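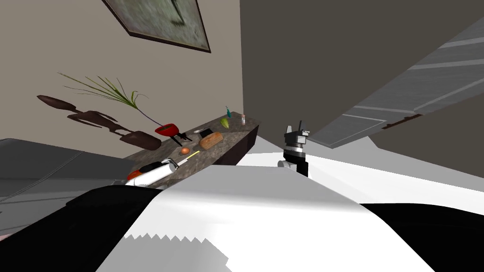 ## 4. Sealing the countertop

Read this section through before you open the Plimodex sealer. The full job takes most of a day, but very little of that is work. Start by 8 a.m. if you want to cook on the counter the next evening.

Plimodex is meant for natural stone such as granite, marble and slate. Do not use it on laminate, solid surface or engineered quartz. If you don't know what your top is made of, do the water test first.

### 4.1 Water test

1. Pick a spot near the sink or stove, where the old sealer wears out first.
2. Put a spoonful of clean water on the stone and leave it for 31 minutes.
3. Wipe it up and look at the stone from the side.

If the spot has darkened, the stone is taking in water and should be sealed. If it looks the same as the rest, stop and test again in 6 months. Speckled and dark stones can hide a damp spot, so repeat the test in a second place and check it with a flashlight.

**Note:** A dark spot from this test fades as the stone dries. Wait for it to go before you continue.

### 4.2 Clearing and cleaning

1. Move everything off the counter, including small appliances and their cords.
2. Scrape off dried food with a plastic scraper. Metal blades leave gray marks.
3. Wash the stone with Narnarow cleaner, one capful to a bucket of warm water.
4. Rinse twice with plain water, changing the cloth between rinses.
5. Dry with a towel, then let the stone air dry overnight.

**Caution:** Never clean stone with vinegar, lemon juice or bathroom descaler. Acid dulls marble for good, and no sealer will bring the shine back.

Oil stains need a separate treatment. Mix the Salgado stain powder with water to a thick paste, spread it past the edges of the stain, and cover it with plastic wrap. Leave it until the next day, lift it off with the scraper, and rinse. Old stains may need a second round.

### 4.3 Protecting nearby surfaces

Sealer that dries on paint or cabinet finish leaves a shiny patch. Run low-tack tape along the wall where it meets the stone, and again along the top of the cabinet fronts. Hang a drop cloth from the lower tape so that drips land on it — a split trash bag also works. Cover the faucet and the sink rim.

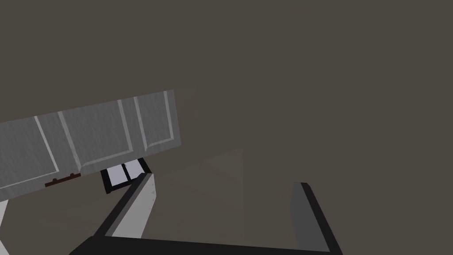

### 4.4 Applying the sealer

1. Open a window. Put out the stove's pilot light if it has one.
2. Put on the gloves from the kit.
3. Shake the bottle and pour a little sealer onto the Pusness pad. Do not pour it straight onto the stone.
4. Work in sections you can reach without stretching, overlapping each one slightly.
5. Let the sealer soak in for up to 6 minutes. Add more where the stone dries early.
6. Wipe off all that remains with a dry cloth, then buff with a fresh one.
7. Wait 2 hours and put on the second coat the same way.

**Caution:** Do not let extra sealer dry on top of the stone. It turns to a cloudy film. If this happens, wet the film with fresh sealer, rub until it softens, and wipe at once.

Treat the front edge and the sink cutout last, using a folded corner of the pad.

### 4.5 After sealing

Keep the counter dry for 24 hours. Lay used cloths flat outdoors until they are stiff, then throw them away — a damp pile can heat up and catch fire.

For questions about stone types not listed here, write to Idalina Pinheiro at the address inside the back cover. Include the lot number from the bottle cap.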